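Envelope (stationery)

From the Urnberg Paper Pages, the hobby wiki for people who keep too much stationery. Main author of this entry: Debora Melis. Last edited 23 March 2021.

An envelope is a flat paper cover, usually for a letter or a card, made by folding one sheet and sticking some of the edges together. That's the short version, and if you came for the short version you can go now! The rest is me going on about flaps, paper and little printed pictures, which I've been collecting since I was a kid (my grandmother saved hers in a cookie tin, and I inherited the tin and the habit).

Parts

The front is called the face, and it's where the address goes. The back has the seams and the flap. The flap is the bit that folds over to close the thing, the throat is the opening underneath it, and the shoulders are the corners where the flap meets the body. Collectors argue about shoulders a lot more than you'd think. Kwok-wai Tai, who edits the airmail entry on this wiki, sorts his whole collection by them, and I sort mine by color, so we don't trade much.

Flap shapes

Pointed flaps come down in a triangle, sometimes nearly to the bottom edge. Square flaps go straight across and look businesslike. Then there are the contour flaps, with soft curved sides, which I find a bit fussy but which wedding people love. A deep pointed flap gives you a big blank triangle right where the person opening it is going to look, so that's the favorite spot for a seal, a sticker or a printed motif.

Greeting envelopes

These are my real subject, so bear with me. A greeting envelope is often meant to be handed over, or left on a table for somebody to find, and it may never see a stamp. That changes what goes on it. You don't need room for an address, and you can have decoration on the back where a mail carrier wouldn't care about it. 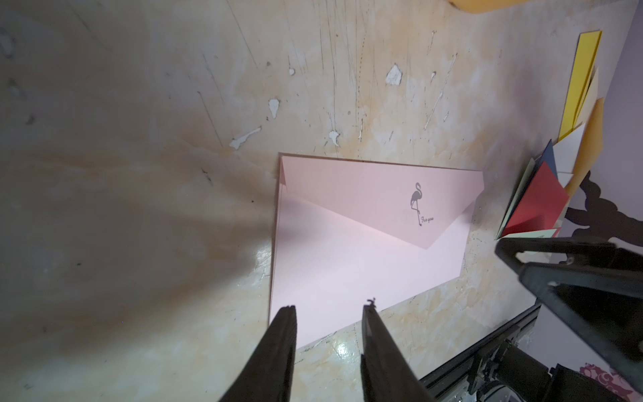
Pale pink is one of the old standbys, along with cream and a sort of washed-out blue. One nice thing about light-colored paper is that you get two shades for free: where the flap lies over the body the paper can look a little darker, and toward the light the rest goes almost white. Small gray printing suits it well. A flamingo on one leg with "For you" in script next to it is about as much as a pink flap needs, if you ask me, and I've seen plenty that tried to fit in a whole zoo.

Birds in general are popular. I have herons, swallows, a very grumpy owl, and a set from the old Dasutico shop in Nindomville that had 8 different ducks. They sold those in boxes of 85, an odd number I never got an explanation for, and I still have most of mine.

Closing it

Gummed flaps are the kind you lick (or dab with a sponge, please). Peel-and-stick flaps have a strip you pull off. Plenty of greeting envelopes just get the flap tucked in or laid flat, and for a card given by hand that's fine. If you plan to keep the envelope, leave it unsealed. I cannot say this strongly enough.

Keeping and storing

Store them flat, out of the sun, with nothing heavy on top. Pinks fade faster than anything else I own. I lost a good coral one on a windowsill in January, and that was winter light! Shoeboxes work up to 500 or so if you stand them on edge. Past 1,000 you'll want drawers, or a very patient spouse.

See also: Airmail envelopes; Seals and stickers; Card sizes; The Sin paper mill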